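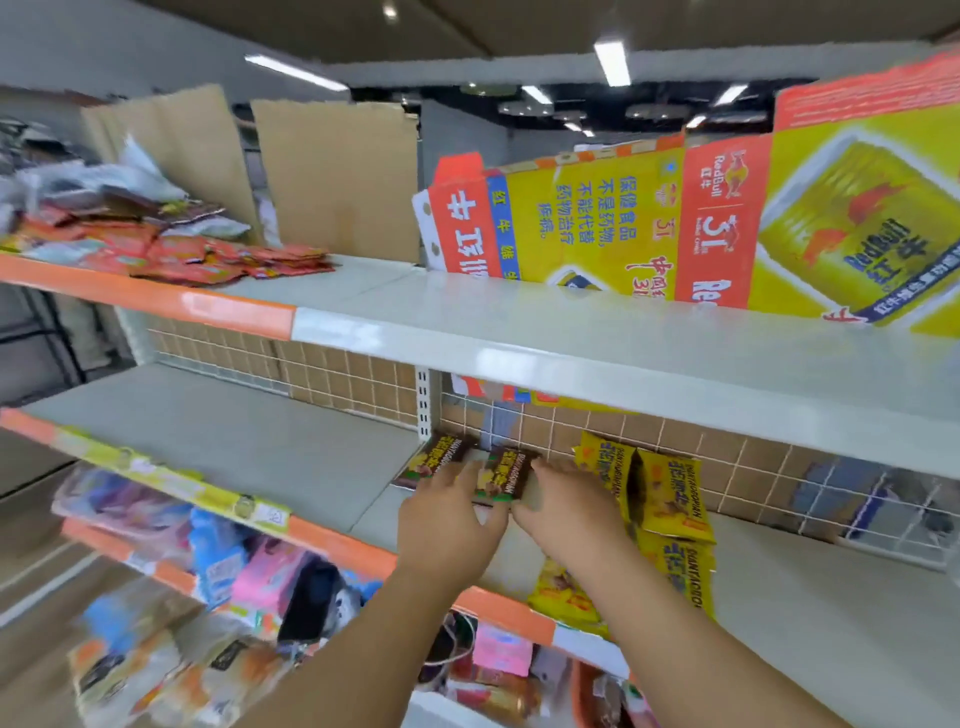
Both hands on small snack packets, middle shelf.

Civura Shelf Pack, second look
Posted by Şengül Karaca, 20 Jan 2025

In December I wrote up the hardware half of the Civura offer. The Shelf Pack is the data half: first-person recordings of people handling goods on retail shelving, sold to teams training manipulation policies. I bought the single-site license for $1,970. It contains 1,019 clips, a label file per clip and a short loader script.

The content is the strong part. Most shelf data I have used before was shot on clean fixtures with rigid boxes. Civura's has flexible packets, mixed brands and shelf rails with price labels. There is carton cardboard standing at the back of some shelves, printed all over, and my detector kept proposing it as product until I retrained. I count that in the pack's favor. A real store will do the same to you.

Hand visibility is good when the work is close to the front lip and acceptable when the hands go to the rear of the shelf. Forearms block a fair amount of the lower view in reaching clips. If your pipeline depends on seeing the whole grasp, filter on the visibility field before training.

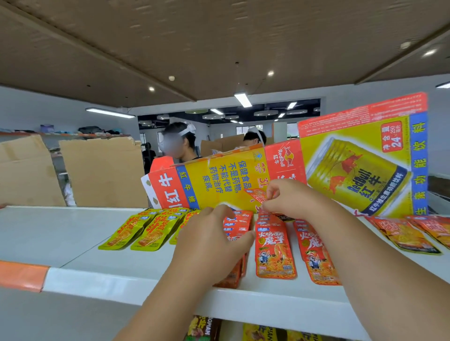 Labels are less even. Start and end times for each grasp are tight. The object names are not: the same red packet is called "noodle snack" in one batch and "snack, red" in the next – fine for pretraining, a nuisance for anything keyed to product. I wrote a mapping table and it cost me 2 evenings. Civura says a cleaned set is planned and would not give me a date.

Other notes:

Loader runs as shipped on Linux. On Windows it fails on the non-ASCII paths.
Bystander faces are blurred in the clips I checked.
No depth. Brilden includes depth in its comparable set, but on fewer shelf types.
Support answered in 4 days, correctly.

I would buy it again for pretraining a packet-picking policy. For evaluation I would not, at least until the names are fixed. The mapping table is available by email if you hold a license. Next up is the Demthorpe wrist mount, which is still in customs.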